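Jeso cell, two-arm table: weekly looking-after. Thread, because people keep asking me what I do in there besides wipe crumbs. 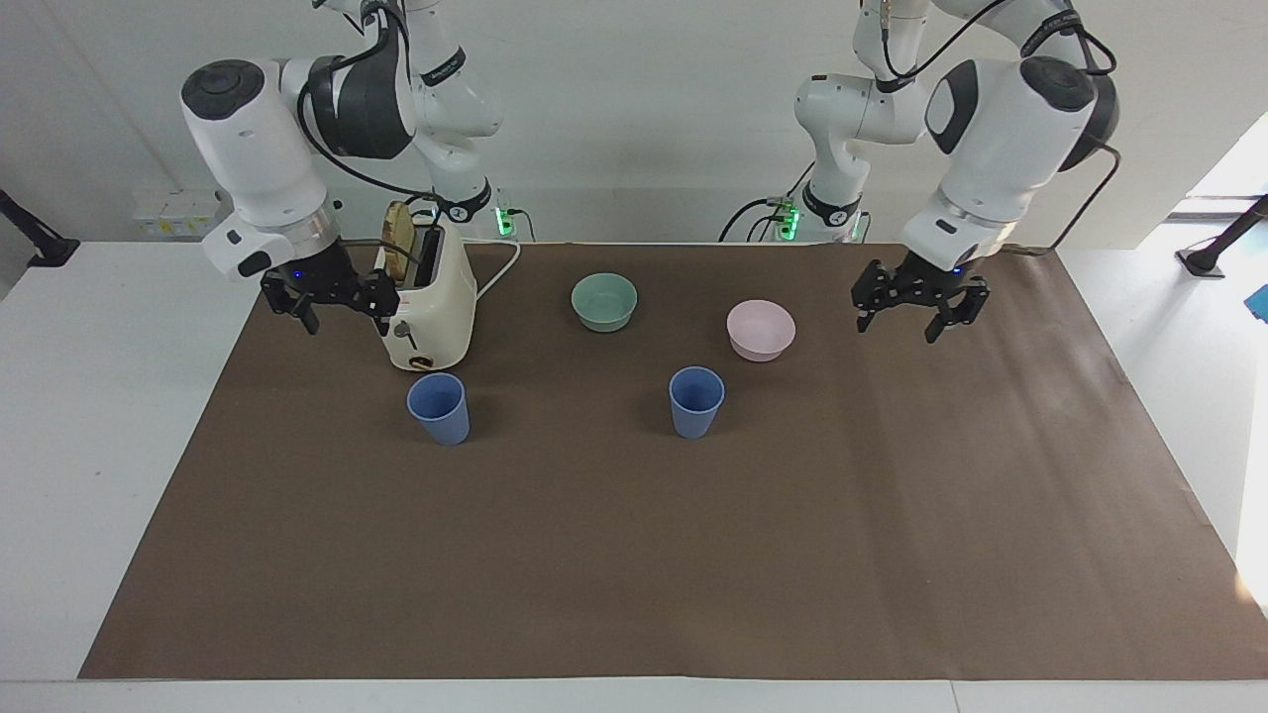 1/ Power first
Both power strips live at the back edge, one by each arm base. I check for green lights on both before I touch anything else. Then I press every plug home with my thumb. In February we lost a morning to a plug that looked fine and was halfway out.

2/ Cables
Black cables run down along the links to the wrist. I move each arm slowly by hand through its full reach and watch the loops. They should swing free and never go tight. If one does, I let out slack at the clip nearest the joint. Don't pull from the wrist end.

3/ Same cables, one more thing
Feel along them for flat spots. Left arm had one close to the elbow last winter. Jörg Teuber cut the old ties off and put on wide hook-and-loop straps, and that has held up fine. I wouldn't go back to zip ties.

4/ Gripper fingers
Open both grippers all the way, fingers pointing down. Wipe the inside faces with a damp cloth, then a dry one. Bread leaves a film and the cups start to slip. Check the finger screws with the short hex key. Snug is enough. I stripped one by being keen.

5/ Flange light
Small blue light above the gripper, one on each arm. If it's off after startup, power down, reseat the connector, try again. If it's still off after 2 tries, stop and write it up. Don't keep cycling it.

6/ The mat
Brown mat, big one, covers most of the table. It creeps toward the front over a week of runs. I line it up with the pencil marks on the table top and smooth the creases out toward the sides. A fold under a cup is enough to throw off a pick.

7/ Toaster
Unplug it, empty the crumb tray, plug it back in. Keep the cord looped behind, away from where the grippers come down. The dial stays low. Someone at Tonden turned theirs up and their whole timing went off.

8/ Bowls and cups
Green bowl and pink bowl to the back, two blue cups in front. I set them by hand for the check run and don't fuss over the exact spot. The program is meant to cope with that. If it can't, I want to know.

9/ Check run
20 cycles at 50 percent speed, with me standing at the stop button. I listen more than I watch. A dry tick at the shoulder means call Sadia Khokhar, who has the service notes for both arms. A tick at the gripper is nearly always a finger screw.

10/ Log
Cycle count, anything I tightened, anything I swapped. Last entry was 308 cycles since the right gripper pads were changed. They still look good, so I left them on.

11/ Someone asked about grease. No, I don't grease the joints. They're sealed. If one sounds rough it goes out for service.

12/ Spares I keep in the drawer: finger pads, finger screws, one gripper cable, straps, a spare power strip. The cable is the one to order early. Ours come through Lindemann and they take their time.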